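Brosholm Shelf Cell: Grip Release Fault and Replacement Finger Kit

Overview
Compatibility
Fault Notice
Downloads
Support

The Brosholm Shelf Cell is a tabletop pick-and-place package for training and testing shelf loading. It comes with the simulated version of the cell, the object set and the two-finger gripper. The simulated cell runs in Stotutora and uses the same control program as the physical one.

Fault notice, updated September

Cells running control program 12 can open the gripper too early when an object is placed in a shelf compartment. The program reads light contact with the front ledge as contact with the compartment floor. It then releases. The object drops onto the ledge and may roll or slide back onto the table.

The fault was first reported from the test room in Drondalcombe, where a long carton was released on the ledge and came down on an object below it. No one was hurt. The finger pad was torn and one finger was bent at the base. We repeated the fault in the simulated cell and then on two physical cells.

Long cartons are the most likely to set it off. They are usually gripped near one end, so the far end hangs low and touches the ledge first. Round containers are the next most likely. Short, flat-bottomed objects have not shown the fault in our tests.

Simulated cell with shelf, carton and mixed objects:
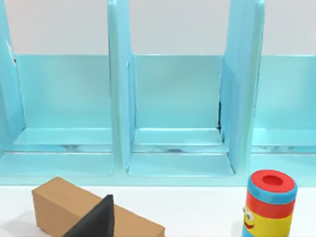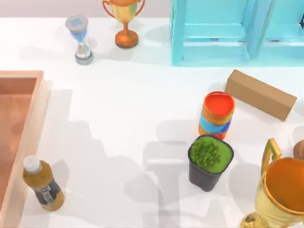

What to do now

Stop automatic shelf placing on any cell with program 12. Picking from the table and placing on the table are not affected and can continue.

Install program 14 from the Downloads tab. It waits for a steady floor reading before release and checks the height of the gripper against the shelf model. If the two do not agree, the arm backs out and stops with code 29. Do not clear code 29 from outside the cell without looking at the object first. It may still be in the grip.

After the update, run the shelf test in the simulated cell. The test makes 50 placements with the carton and changes the angle each time. Any early release fails the whole test. When it passes, run the physical cell at low speed with the guard closed.

Check the fingers before you go back to normal speed. A finger that has been bent will close slightly off center, and the pads will wear on one side. Bent fingers should not be straightened by hand. Replace both.

Replacement finger kit

Contents: two fingers, black; two pads; four screws; hex key; setup sheet.
Fits: Brosholm Shelf Cell gripper, all versions.
Does not fit: Wanigasekara wide gripper.
Fitting time: under an hour, including the zero check.

Power the arm down and lock it out before you remove the old fingers. The gripper can close when power comes back, even if it was open at shutdown. Keep hands clear until the zero check is finished.

Known limits

Program 14 is slower on shelf placements. We expect to get some of that time back in a later release, but there is no date for it yet. The height check depends on a correct shelf model. If you have moved the shelf or changed the ledge, measure it again and load the new model before running the test.

Cells with the Wanigasekara wide gripper use a different contact setting. We have not seen the fault on them, but testing is not complete. Keep those cells at low speed for shelf work for now.

Ordering

Kits are free for any cell that ran program 12. Send the cell serial number and the stop log to Brosholm support. Kits ship from Drondalcombe. Please keep the old fingers until support has confirmed whether they want them back.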